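6 Preparação da bancada para demonstrações com público

Esta secção aplica-se a visitas guiadas, demonstrações e dias abertos em que a célula Torum de dois braços funciona na presença de visitantes. Para operação sem público, ver a secção 5. A tarefa de referência é "forno de bancada": abrir a porta, retirar ou colocar um objeto, fechar a porta.

6.1 Antes de começar

O operador deve ter concluído a formação de nível 2 e constar da lista afixada junto ao quadro elétrico. É obrigatória a presença de um segundo técnico, encarregado exclusivamente do botão de paragem de emergência. Este técnico não responde a perguntas do público enquanto os braços estiverem sob tensão.

Material necessário:
- chave de ativação da célula;
- cartão de memória com o programa da tarefa (peça Latico 2663);
- fita de marcação de pavimento;
- chave dinamométrica para a verificação das pinças.

CUIDADO: Não admitir visitantes na sala antes de terminado o passo 8 da secção 6.2.

6.2 Montagem

1. Desligar o interruptor geral e confirmar que os indicadores dos dois controladores estão apagados.

2. Marcar no pavimento a linha de afastamento do público, a 251 cm do bordo frontal da mesa. A linha deve ser contínua nos três lados acessíveis.

3. Colocar o forno ao centro da mesa, junto ao bordo posterior, com a porta virada para os braços. Verificar que a porta abre até ao batente sem tocar em nenhum objeto.

4. Dispor os objetos secundários nas laterais, fora do percurso da porta. Os recipientes abertos e os utensílios compridos ficam à direita do forno.

5. Encaminhar o cabo de alimentação do forno para a régua de tomadas. Deixar folga suficiente para que o forno possa deslocar-se ligeiramente sem esticar o cabo.

6. Verificar o aperto dos parafusos no corpo do punho de cada braço. Se algum rodar, repetir o aperto em cruz e registar o facto na folha de manutenção.

7. Ligar o interruptor geral, rodar a chave para a posição MANUAL e levar os dois braços à posição de espera (programa 784).

8. Abrir as duas pinças e comparar a bancada com a fotografia de referência da secção 6.4. Corrigir as diferenças antes de passar a AUTO.

NOTA: A posição exata dos objetos secundários pode variar. A posição do forno não pode. Após qualquer deslocação do forno, repetir a calibração descrita na secção 4.3.

6.3 Execução com público

1. Anunciar em voz alta o início do movimento.

2. Rodar a chave para AUTO e iniciar o ciclo a velocidade reduzida.

3. Executar no máximo 8 ciclos seguidos. Entre séries, levar os braços à posição de espera e aguardar que o técnico de segurança confirme o reinício.

4. Se a pinça falhar o puxador, não intervir com a mão. Premir PAUSA, recuar o braço em modo manual e reiniciar o ciclo a partir do princípio.

5. No final, rodar a chave para MANUAL, retirá-la e só depois autorizar a aproximação do grupo à mesa.

CUIDADO: Não aquecer o forno durante a demonstração. A luz indicadora acesa não deve ser usada como critério de temperatura. Antes de tocar no vidro ou na grelha, medir com o termómetro de contacto.

AVISO: Com os braços em AUTO, o operador não pode colocar nem retirar objetos da mesa, mesmo que o ciclo esteja em pausa.

6.4 Fotografia de referência

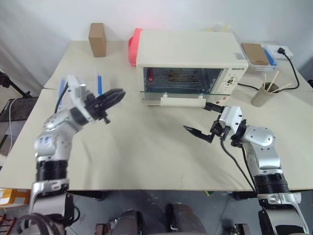
Tsung-han Yang

Pontos a comparar antes de passar a AUTO:

a) Pinças abertas, orientadas para o interior da mesa, uma de cada lado.

b) Porta do forno fechada, puxador horizontal desimpedido.

c) Caixa de cartão ao alto, à esquerda do forno.

d) Copo com os pauzinhos à frente do recipiente transparente, no lado direito.

O cabo preto suspenso do punho direito deve acompanhar o braço. Se formar um laço capaz de prender o copo, refazer a fixação com o braço em posição de espera e a chave retirada.

6.5 Registo

Preencher a folha de demonstração no próprio dia, com o número de ciclos, as paragens e o nome dos dois técnicos. As paragens de emergência são comunicadas a Abelardo Cuervo, mesmo quando acionadas por engano.

Revisão da secção: 2021-08-03. Substitui a versão de maio.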